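Puesto de captura bimanual Palomino

Equipos > Captura de demostraciones > Palomino

Fabricante: Dendton
Disponibilidad: bajo pedido
Última revisión de esta página: martes 21 de julio

Palomino es un puesto completo para grabar demostraciones con dos brazos sobre una mesa. Un operador teleopera los brazos, el puesto registra lo que ven las cámaras y lo que hacen las articulaciones, y el resultado es un conjunto de episodios listos para entrenar una política por imitación. Se vende montado y calibrado. También se puede pedir sin brazos, para laboratorios que ya tienen los suyos.

Va dirigido a equipos que necesitan muchas repeticiones de una misma tarea con variaciones controladas: cambiar de sitio el objeto, cambiar el brazo que empieza, cambiar la luz. No es una célula de producción y no lleva vallado. Quien busque una estación de paletizado o de atornillado debe mirar la gama Radport.

Qué incluye

Dos brazos con pinza eléctrica de dos dedos
Soportes de pinza en aluminio
Mesa de trabajo con tablero blanco mate
Panel trasero de madera
Cámara a la altura del pecho y cámara de cabeza
Dos mandos de teleoperación y un pedal
Ordenador de grabación con el programa Dirkau instalado
Juego de cables de datos y alimentación
Maleta con plantillas de calibración

Los objetos de las tareas no se suministran. Casi todo lo que se graba en una mesa así se compra en un supermercado, y preferimos que cada cliente use los objetos que luego va a encontrar su robot.

Mesa y fondo

El tablero es blanco porque facilita separar los objetos pequeños y oscuros del plano de apoyo. El inconveniente es conocido: con iluminación cenital los brazos proyectan sombra sobre la zona de trabajo y esa sombra se mueve con ellos. No intentamos eliminarla. Una política entrenada sin sombras suele fallar el primer día que las encuentra, y en la mayoría de los despliegues las hay. El cliente que necesite luz difusa puede pedir el difusor de techo, que se instala en el mismo bastidor.

El panel trasero tapa lo que haya detrás del puesto. Así, una persona que cruza la sala o una pantalla encendida no acaban dentro de los datos. Se desmonta con cuatro tornillos si se quiere grabar con fondo abierto.

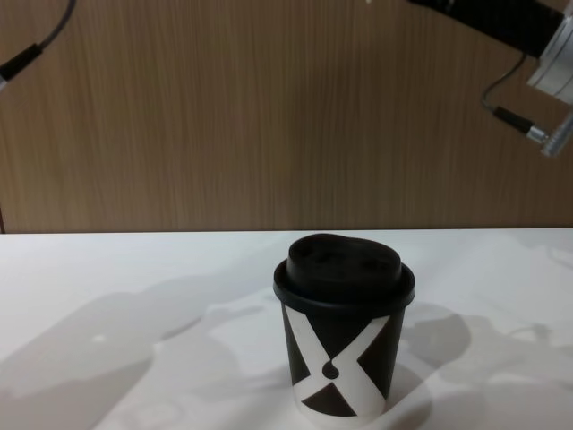

El tablero se limpia con un paño húmedo. No conviene usar disolventes, que dejan cercos brillantes y obligan a repetir la calibración de exposición. Si el tablero se raya o se mancha de forma permanente, se cambia entero; la referencia del recambio figura en la etiqueta inferior.

Cámaras

La cámara de pecho da una vista baja y frontal. Es la que mejor recoge la altura de los objetos y la distancia entre la pinza y la mesa. Cuando los brazos están retirados, casi toda la imagen es mesa y fondo, y eso sirve para guardar un estado inicial sin oclusiones.

La cámara de cabeza mira hacia abajo y abarca las dos pinzas durante el trabajo. Es la vista que usan nuestros revisores para decidir si un episodio es válido.

Las dos graban sincronizadas con las articulaciones. El programa guarda una marca de tiempo por fotograma y avisa si la diferencia entre cámaras supera el umbral fijado en la configuración. En ese caso el episodio queda marcado como dudoso y no se exporta hasta que alguien lo revisa.

Pinzas

Cada brazo lleva una pinza de dos dedos con apertura proporcional al gatillo del mando. La fuerza de cierre se limita por programa, por brazo y por tarea. Para envases de papel y plástico fino recomendamos empezar en el valor más bajo y subirlo solo si el objeto resbala.

Los dedos de serie son rígidos. Hay dedos con recubrimiento de goma como accesorio. Cambian bastante la forma de agarrar y también el aspecto de la pinza en la imagen, de modo que no deben mezclarse en un mismo conjunto de datos sin anotarlo.

Tareas de arranque

Con el puesto entregamos 4 tareas documentadas, cada una con su guion de operador, sus criterios de aceptación y una hoja de variaciones. Están pensadas para que un equipo nuevo aprenda a grabar antes de diseñar sus propias tareas.

Apilar bloques con ambas manos
Doblar un paño
Abrir y cerrar una caja con tapa
Vaso y pajita 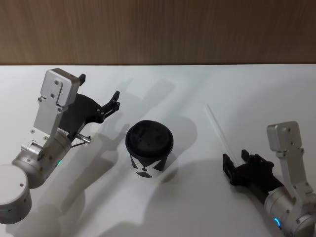

La tarea más pedida es la última. Parece sencilla y da más problemas que las otras, sobre todo por el material. Una pajita de plástico transparente sobre tablero blanco es poco más que una línea pálida, y en la vista de cabeza se pierde hacia la punta, así que la política tiene que apoyarse en la posición de la pinza derecha que la lleva. El vaso ayuda: la tapa negra y las bandas blancas cruzadas sobre fondo negro se distinguen bien desde los dos puntos de vista. El guion asigna la pajita al brazo derecho y deja el izquierdo abierto, orientado hacia el vaso, por si hay que sujetarlo. En la hoja de variaciones el reparto se invierte.

Para esta tarea el criterio de aceptación es estricto. El episodio se descarta si el vaso vuelca, si la pajita cae a la mesa o si el operador corrige el agarre más de una vez. Los descartes se guardan aparte, con su motivo, y varios clientes los aprovechan para entrenar un detector de fallos.

Ritmo de trabajo

En nuestra sala, un operador con experiencia graba 46 episodios válidos por hora en la tarea de bloques. En la del vaso el ritmo baja a 40. Los operadores nuevos tardan unos días en acercarse a esas cifras y no conviene apretarlos antes, porque los movimientos apresurados se aprenden igual de bien que los buenos.

Recomendamos turnos de 60 minutos con descanso. Nazar Bondarchuk, responsable de formación de operadores, revisa con cada cliente las primeras sesiones a distancia y devuelve comentarios por escrito. Esta revisión está incluida en el precio.

Programa Dirkau

Dirkau controla la grabación, la revisión y la exportación. El operador ve las dos cámaras, el nombre de la tarea y la variación que toca. Inicia y cierra cada episodio con el pedal, sin soltar los mandos.

La revisión se hace en otra pantalla, en el mismo ordenador o en otro de la red. Cada episodio puede quedar como válido, dudoso o descartado. Se pueden añadir notas y cortar el principio o el final, pero no se permite cortar por el medio.

La exportación genera una carpeta por episodio con el vídeo de cada cámara, las posiciones y velocidades articulares, el estado de las pinzas y un archivo de metadatos con la tarea, la variación, el operador (en forma de código) y la versión de la calibración. Los datos se quedan en el ordenador del cliente. Dirkau no los envía a ningún sitio.

Instalación

El puesto llega en dos bultos. Hace falta un suelo nivelado, dos tomas de corriente con tierra y espacio libre por delante para el operador. El montaje lo hace un técnico nuestro en una jornada, calibración incluida. Antes de dar por terminada la visita se graba una serie corta de prueba y se exporta con el cliente delante.

Los cables de los brazos deben quedar con holgura suficiente para todo el recorrido. Si se mueve el puesto después de instalado, hay que comprobar los conectores roscados y repetir la calibración de cámaras con las plantillas de la maleta.

Seguridad

Durante la teleoperación nadie debe meter las manos en la zona de trabajo. Para recolocar los objetos entre episodios, el operador pisa la pausa y espera el aviso en pantalla. La parada de emergencia está en el lateral derecho de la mesa. El cliente es responsable de la evaluación de riesgos en su local.

Accesorios y recambios

Difusor de techo
Dedos con recubrimiento de goma, par
Cámara de muñeca con soporte
Tablero de recambio, blanco o gris
Panel trasero de recambio
Pedal adicional

La cámara de muñeca estará disponible a partir de septiembre. Los puestos ya instalados la admiten sin cambios en el bastidor, con una actualización de Dirkau.

Consultas técnicas y presupuestos: Tobiloba Igwe, departamento comercial de Dendton. Indique en el mensaje si ya dispone de brazos, qué modelo y qué tarea quiere grabar primero.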